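Hanging a Cloth Backdrop and Big Cut-Out Letters Without Wrecking the Wall

I've been the person who does the display table at our Taddale get-togethers for ages now, ever since Consuelo Ponce handed me a garbage bag full of black cloth and wished me luck. I've made pretty much every mistake going, so this page is where I keep the tricks that stuck (sorry, pun) and a few of the ones that didn't.

First, the cloth. Iron it the night before, and then do NOT fold it again. I know! It's late, you want it off the ironing board, and folding it over a chair seems harmless. Roll it around a cardboard tube instead. The fabric store in Astport gives theirs away if you ask at the cutting counter, and I've got one long enough to take the whole width. If you're stuck with creases on the day, a hand steamer will soften them once the cloth is up, working from the top down and pulling gently at the bottom hem with your free hand. A spray bottle of plain water does a fair job too, but you need to leave it a good hour.

Now, clips. I used to use push pins and I have filled and repainted more little holes than I care to think about. Small black clips along the top hem all but disappear against dark cloth, so buy those and leave the shiny silver ones for your paperwork. Start with one at each end, then one in the middle, then fill in between. Wherever the fabric sags, put in another one, even if the spacing ends up uneven. I fussed over even spacing for years and all it got me was a droopy corner.
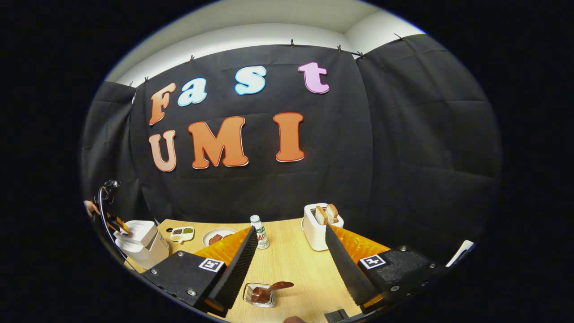 Letters are the fun part! I cut mine from coloured poster card, and my favourite trick is a thin white border around each one. On black cloth it makes the colour pop and you can read it from the far side of a hall. Glue the coloured letter onto white card, let it dry flat under some heavy books, then cut around it again leaving a skinny margin. Anayeli does hers the other way, with a white paint marker around the edge, and it's much faster if you've got a steady hand (I don't).

For two lines of lettering, make the bottom word bigger. Lay everything out on the floor first and stand on a chair to look at it. I don't bother with a ruler any more, and if a letter sits a bit higher than its neighbours I leave it alone. It looks friendlier that way.

Sticking them on: double-sided tape lets go of fabric after a couple of hours, especially if the heat's on. Hook-and-loop dots are better, just the scratchy half, pressed onto the back of the card. They grip fuzzy cloth nicely. On smooth cotton they won't hold, so use small safety pins taped to the back of each letter.

Leave your table bare until the letters are up, because you'll want somewhere to lay them out in order. And wipe it down before anyone brings the squares and the coffee urn!

Storage is a flat pizza box, clean of course, with wax paper between the layers. I write the word on the lid. Mine lives under the spare bed with the tube of cloth beside it, and the clips go in an old mint tin.

Clem McPhee wrote to ask if all this works on a stucco wall. The letters will be fine, but you'll need a rod or a taut wire to clip the cloth to. I'll write that one up when I've done the Sterkdale hall in July.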